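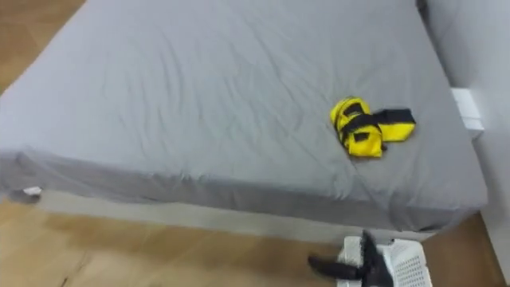
May, 14.30. Bed corner, grey fitted sheet

Changed the sheet type again. The Prallstead one was too tight at the corners, so now we use the grey from Horora. It goes over the mattress more easily, but the middle stays wrinkled and I do not like to iron it. Label goes at the front left corner, as Dymphna asked, so the next person knows how to turn it.

The yellow and black thing stays on the bed for now. Úna, please tell me if it has a place in the wardrobe.

Washing: 2 sheets per load, never 6 as last month. Programme time was roughly 261 minutes with drying, too long for one afternoon. 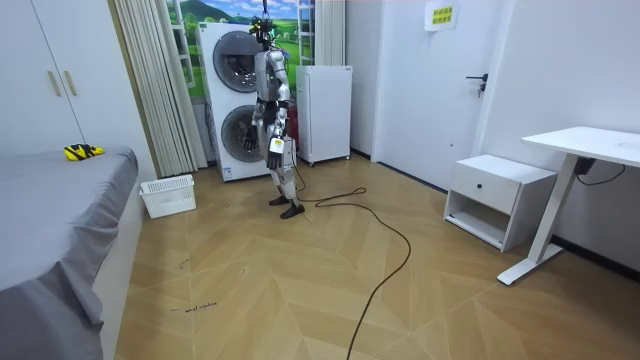
Room with wardrobe at the left, washer-dryer and small fridge.

To do: ask Dymphna for a second grey sheet, and write the short programme on the door list.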